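Print | E-mail

Ask Suha Harb about the Skomside caves and she's off before the kettle boils. She has been down 100 times and still grins about the second chamber, where the ceiling lifts and "you just stand there and forget your lunch!"

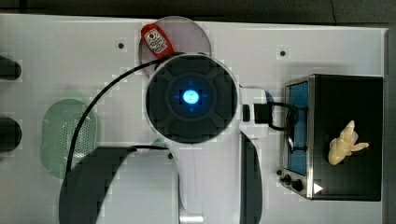
Roswitha Schmieder prefers the lower passage, and said so: the flowstone is better, and the ladder keeps the crowds out. Harb laughed at that. "She's right about the flowstone," she said.

Her new survey runs to 1,346 meters, with two side passages the old map left out.
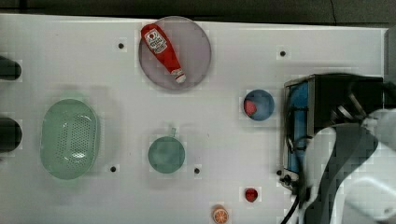 She wants both drawn in by December, and a third trip to the sump after that. "Bring spare batteries," she told me.

Print | E-mail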